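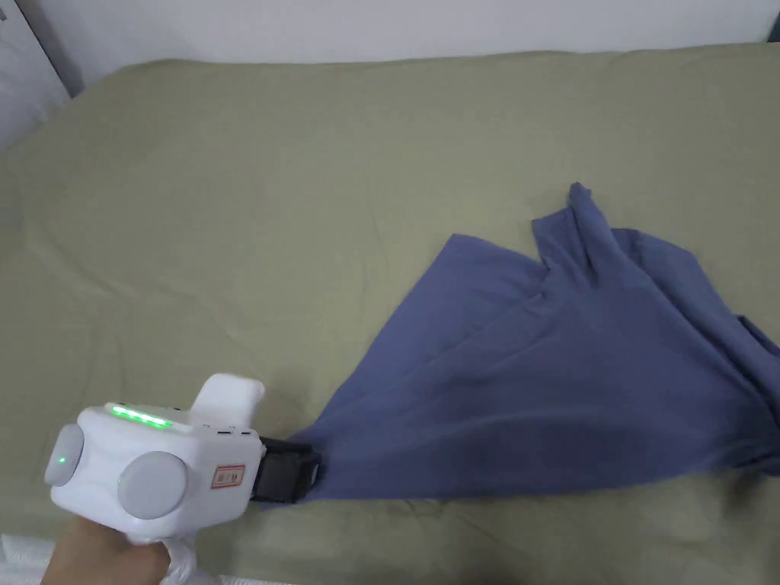

What temperature should the tandoor reach before the first naan goes on the wall?

Set the wall to 480 °F and confirm it with the infrared gun at mid-height. The dial on the lid reads air temperature and can't be used for this.

**Ticket:** Naan pale on top, falling off the wall during dinner service
**Unit:** Vishwakarma gas tandoor, main kitchen
**Reported by:** Jyoti Vashisht, Hitia
**Assigned to:** Bheki Mokgethi, Teltness
**Opened:** 24 February 2024
**Status:** Monitoring

**Report**

Bread is good at opening. After 20 minutes of steady orders the tops stay white and the undersides scorch. Last night 3 naan dropped onto the burner plate and the smoke reached the dining room. Two tables sent bread back. Dough recipe and flour unchanged.

**Checks**

- Gas pressure at the inlet: within spec, lid open and closed.
- Burner flame: blue on the left, yellow and lazy on the right.
- Wall temperature at idle: left side on target, right side 65 degrees low.
- Clay: one hairline crack near the rim. Not through the wall.
- Air shutter: right side blocked with flour and grease.

**Work done**

1. Shut off gas and let the unit cool overnight.
2. Removed the burner plate and brushed out the right-hand ports.
3. Cleaned the shutter and reset it to match the left.
4. Wiped the inner wall with salt water and reheated on low before going to full.

Both sides now match at idle.

**Comment, J. Vashisht**

Lunch was fine. At dinner the bread stuck properly but still browned slowly when the lid was left off between orders. Is that the burner again?

**Comment, B. Mokgethi**

Flame is even, so I would look at the lid first. Keep it half on between batches and give the wall two minutes to recover after a full load. Dough straight from the walk-in will also pull heat from the clay. Let the balls stand at room temperature before stretching.

**Parts**

Replacement shutter ordered from Undent. Expected in March. Crack to be measured again when it is fitted.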